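Dry Goods and Packets: Storage Notes
Last revised 2021-04-09

Most kitchen waste in dry goods comes from packets that were opened, folded over and forgotten. The notes below cover sorting, sealing and moth control for a cupboard of ordinary depth. Tins and jars are dealt with on a separate page.

Sorting

Empty one shelf at a time. Group by use before grouping by size: baking, grains and pulses, soup and sauce bases, snacks. Put anything open in front of anything sealed. If two open packets hold the same thing, check both dates and write the earlier one on whatever container they end up in. Do not mix old flour with new.

Packets that will not stand on their own should go in an open box. A shallow box is easier to pull out; a deep one hides whatever has slipped to the bottom. Allow a finger's width on either side so that it can be lifted without scraping the shelf.

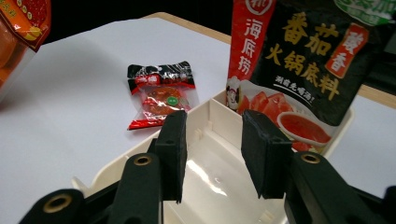

Flat packets and tall packets store differently, and a box that suits one wastes space with the other. File tall ones upright with the name facing out, and keep the heaviest at the back, where they will not tip the box when it is drawn forward. A large hot pot soup base like the black-and-red one, stood upright by the back of a white plastic box, can be read from above without moving anything. Small wrapped snacks are better laid flat in a tray of their own. Thin sachets need a divider; stiff card cut to the height of the box will do.

Sealing

Press the air out from the bottom upwards, fold the top over twice and clip across the full width. A clip narrower than the packet leaves both corners open. Rubber bands perish in a warm cupboard and mark foil. For rice and pulses bought in large bags, decant 2000 g at a time into a lidded tub and keep the remainder sealed somewhere cool.

Flidside tubs have a flat lid and stack well. The Potgieter ones have a better seal but the rim traps flour and has to be cleaned with a dry brush. Wash either type by hand.

Moths

Look for fine webbing in the folds of flour and oat bags. Discard affected packets outdoors, vacuum the shelf joints and peg holes, then wipe with white vinegar diluted by half. Dry fully before refilling. New flour can be frozen for up to 25 days before it goes into the cupboard. Let it return to room temperature unopened, or condensation will form inside the bag.

Labels

Masking tape and pencil. Ink fades near the cooker. Write the contents and the date opened, on the side, not the lid, as lids get swapped.

Page kept by Danilo Layug. Shelf-lining paper is covered under Drawers and Linings.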